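Plastic water bottle 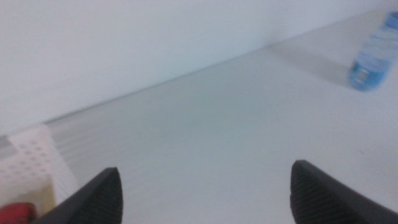
A plastic water bottle is a lightweight container made to hold drinking water for one person or a small group. Most are sold already filled and sealed, and are meant to be emptied once and then recycled. Others are made of thicker plastic and are sold empty for repeated use. The single-use kind is the subject of this article.

Materials

The body of a single-use bottle is usually made of polyethylene terephthalate, commonly shortened to PET. The material is clear, light, and strong enough to survive a drop when the bottle is full. Caps are made of a different plastic, most often high-density polyethylene or polypropylene. Labels are thin plastic film or paper, either glued to the body or shrunk around it.

PET has no color of its own when made into thin walls. Many bottlers add a small amount of dye to give a light-blue tint, which buyers tend to connect with cold or clean water. Green tints are more often used for sparkling water. Clear and light-blue bottles are easier to sell as recycled material than strongly colored ones.

Shape and parts

The threaded opening at the top is called the finish. Under it is a flange known as the neck ring, or support ring, by which the bottle is carried through the filling line. The neck widens into the shoulder, and the shoulder runs into the body. The base of a still-water bottle is normally pushed inward so that the bottle stands on an outer rim. Bottles for carbonated water often have a base with several rounded feet, which holds its shape better under pressure.

Horizontal ribs are common on the body. They stiffen the wall against squeezing and allow the bottle to be made with less plastic. Ribs also give the hand something to hold. A bottle with deep ribs can be shortened somewhat by pressing down on it after the cap is removed.

Manufacture

A bottle begins as a preform, a short, thick tube with the finish already molded at one end. The preform is heated, stretched lengthwise with a rod, and blown outward with compressed air against the inside of a mold. The ribs, shoulder, and base take their shape at this stage. The finish is kept cool and does not change. Large bottlers blow their own bottles next to the filling line, while smaller ones may buy them ready-made.

Sizes

Sizes vary by country and by seller. Half-liter bottles are the most common for carrying, and bottles of 1 and 1.5 liters are widely used at the table. The bottler Plurnen sells a 33-centiliter bottle for lunch boxes and a 700-milliliter bottle with a pull-up cap. Amrani packs its smallest size in trays and its larger ones in shrink film.

Storage at home

Full bottles keep best upright, in a cool place out of direct sun. They should be kept away from gasoline, paint thinner, and strong cleaners, as odors can pass slowly through the plastic. A tightly capped bottle can also be laid on its side, for example on a low refrigerator shelf. On a smooth, flat surface such as a tabletop, a round bottle lying down will roll easily. Square bodies roll less and pack closer together.

An opened bottle should be capped between uses and kept in the refrigerator. Bottles that have been drunk from directly are normally finished sooner than those used only for pouring.

Reuse and disposal

Empty bottles are sometimes refilled, cut down as seed starters, or used as scoops. Thin walls crease with repeated handling, and narrow necks make the inside hard to scrub. Hot water can soften and warp the body.

For recycling, the bottle is emptied first. Many programs ask that the cap be screwed back on, but local rules differ. Some places charge a deposit that is returned when the bottle is brought back, and these bottles generally must not be crushed, as the machine or clerk has to read the label.

See also

Bottle cap
Drinking water
Preform
Refillable bottle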